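Cómo leer un boletín sísmico y comprobar si un temblor está bien localizado

Los catálogos sísmicos publican los eventos en dos fases: una solución automática, calculada por el programa de localización, y una solución revisada por un analista. Las dos comparten formato, pero no la misma fiabilidad. Esta guía explica el orden de lectura recomendado y las comprobaciones mínimas antes de citar un evento o incorporarlo a una base propia.

1. Identificar el estado de la solución

En la cabecera del boletín figura un campo de estado, normalmente con una letra: A para automática, M o R para manual o revisada. Mientras el evento siga en A, la magnitud y la profundidad pueden cambiar. En la red de Rastholm la revisión se completa por la mañana, de modo que un evento nocturno permanece en automático durante varias horas.

2. Leer la hora de origen

La hora de origen se expresa siempre en UTC. No debe confundirse con la hora de llegada a la estación, que aparece más abajo, en la tabla de fases. Para pasar a hora local hay que aplicar el desfase vigente en la fecha del evento, que no tiene por qué coincidir con el actual.

3. Comprobar el epicentro y su error

Las coordenadas se dan en grados decimales, con la longitud oeste en negativo. Junto a ellas aparecen los semiejes de la elipse de error, en kilómetros. Conviene revisar además dos campos:

GAP: mayor ángulo sin cobertura de estaciones. Por encima de 180 grados el epicentro queda fuera de la red y la localización está mal condicionada. Es lo habitual en eventos marinos.
RMS: residuo medio de los tiempos de llegada, en segundos. Un valor bajo con pocas estaciones no garantiza nada.

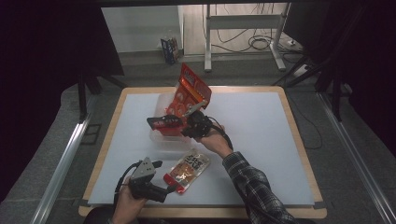
4. Valorar la profundidad

La profundidad es el parámetro peor resuelto. Si el valor va seguido de una F, el analista la ha fijado y no procede interpretarla. Si es libre, su error solo resulta aceptable cuando hay al menos una estación a una distancia epicentral comparable a la profundidad del foco. En el sector de Nilness, con la estación más próxima en la costa opuesta, casi todas las profundidades son fijas.

5. Distinguir el tipo de magnitud

Un número sin tipo no es comparable. Los más frecuentes son ML (local), mb (ondas internas) y Mw (momento). Para sismos pequeños y cercanos se utiliza ML; para los grandes se prefiere Mw. No deben mezclarse en una misma serie sin aplicar antes una relación de conversión válida para la zona.

6. Filtrar el catálogo

El catálogo de Tredness contiene 3.705 eventos. Para una selección de trabajo se aplican estos criterios:

Estado revisado.
Mínimo de 5 estaciones con fase P.
Mínimo de 2 fases S legibles.
Semieje mayor de la elipse inferior a 2 km.

Los eventos descartados no se borran – se marcan en una columna aparte, ya que una reubicación posterior puede recuperarlos. El módulo Khan realiza este paso con la opción de filtro por calidad y guarda los umbrales en la cabecera del fichero de salida.

7. Descartar voladuras

Las explosiones de cantera se registran como sismos superficiales. Los indicios son un horario laboral repetido, un epicentro estable y una primera llegada compresiva en todas las estaciones. Ninguno basta por separado. Si persiste la duda, se anota el evento como «tipo sin confirmar» y se excluye del cálculo de tasas.

Errores frecuentes

Tomar la intensidad por magnitud. La intensidad describe los efectos en un lugar concreto, se escribe en números romanos y varía de una localidad a otra para un mismo sismo.
Contar dos veces el mismo evento al unir catálogos. Antes de fusionarlos hay que cruzar hora de origen y coordenadas con una tolerancia definida.
Citar la primera magnitud difundida sin consultar la versión revisada del boletín.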